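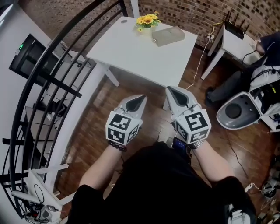 Millevach: a word list for old apple names

Hi! This is the README for Millevach, my list of apple variety names and all the odd ways people have spelled them over the years. It started as a text file on my desktop, grew into a spreadsheet, and then got big enough that friends kept asking me for a copy. So now it lives in a folder with a name and a README like a grown-up project.

If you've ever tried to look up an apple your grandmother grew and found four spellings and no agreement, you're my kind of person.

What's in the folder

apples.csv is the main list. It has 900 rows, one per spelling, and each row points to the name I decided to treat as the main one.

sources.csv has 157 rows, one for each nursery catalog, fair program, cookbook or letter I pulled names from. Most of them are catalogs. I love the fair programs best, though (the handwriting in the margins is wonderful, and sometimes very rude about the judges).

notes.txt is where I argue with myself. You can skip it.

The columns in apples.csv

spelling - the name as printed or written in the source, typos and all. I don't fix capitals.

main_name - the name I file it under.

source_id - matches the id column in sources.csv.

use - eating, cooking, cider, keeping, or blank. I only fill this in if the source says so. Plenty of people will tell you a given apple makes great pie, and they may be right, but that's their opinion and it goes in notes.txt.

season - early, middle, late, or blank. A catalog from up north and one from down south will happily disagree on this, so please read it together with the source.

sure - yes or no. Of the 900 rows, 745 are marked yes. The rest are my best guess.

How I picked the main names

Badly, at first! I went with whichever spelling I saw most, and that gave the big catalogs way too much say, because they copied each other for years. Then Walter Carhuamaca looked it over and talked me into using the oldest spelling I can find a source for, unless it's plainly a printer's slip. I grumbled about it for a week and then redid the whole thing. He was right, and the list is much easier to explain now.

Names with "Seedling," "Improved" or "Red" stuck on the end stay separate. I know some of them are the same apple with a fancier price. I can't tell which from a catalog, so I leave them alone.

Things to watch for

There are no pictures of fruit and no tasting notes in the data. You can't identify a mystery tree with it. People write to me every fall hoping for that and I hate letting them down - try a local fruit club, and bring more than one apple.

Names from other languages are thin. I read English and slow French, and it shows.

Accents got mangled in version 1. They're fixed in version 2, so if you see question marks in the middle of a word, you have the old file.

Also, a few sources have no year. I left the year blank and didn't guess from the typeface, tempting as that was.

Opening the files

Both CSVs are plain UTF-8 with commas, and any name with a comma in it is in quotes. If your spreadsheet program turns "May" into a date, import that column as text. Yes, this happened to me. Yes, it took me most of a Monday to find.

Using it

Take it, copy it, print it and hang it in the shed. A mention of Millevach is nice if you publish something. If you change main names, please call your copy something else so I don't get your mail.

Still to do

Go through the box of cider notes
Split "keeping" into cellar and pantry, maybe
Add pears (no promises, pear people, I see you)

Corrections are very welcome, and a scan or a photo of the page helps me a lot. I usually catch up on them in July, before the early apples come in and I stop answering my mail.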